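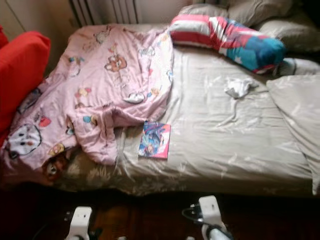
Hallita Bedroom Set, README

Student project, Ouazzani robotics club. Maintained by Doaa El Idrissi and Eyvindur Kárason.

The set holds recordings of a two-armed robot working at household beds. We drive both arms by hand from a leader rig and record the head camera and the joint positions together. The task text is the same throughout: clear small items off the bed, then straighten the blanket.

Contents
2000 episodes in total. 909 are labeled complete, 95 are labeled failed, and the rest have no label yet. Labeling goes on through August — please don't read anything into an empty label field.

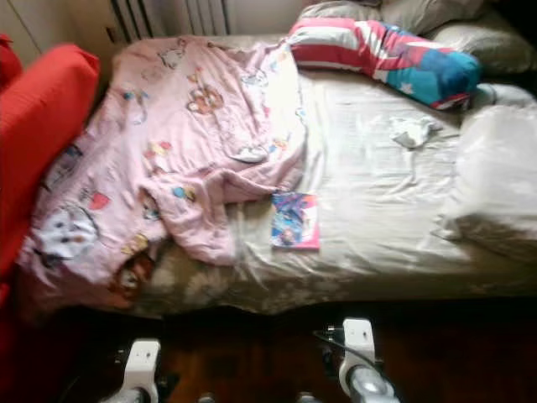

Small items are things like a booklet or a crumpled white cloth. Pillows and bolsters stay on the bed and should not be counted as clutter. Patterned blankets gave our first segmentation model trouble, so printed cartoon faces are listed as a separate tag in labels.csv.

Files
episodes/ has one folder per episode.
labels.csv has the outcome and tags.
splits/ has the train and test lists used for our Ronside competition entry.

Known problems
In 12 episodes the right gripper log starts late. They are listed in skip.txt, and the Dradix loader leaves them out by default.
Bright sheets can wash out near the pillows — we did not correct exposure.

Send label fixes to Doaa and loader bugs to Eyvindur.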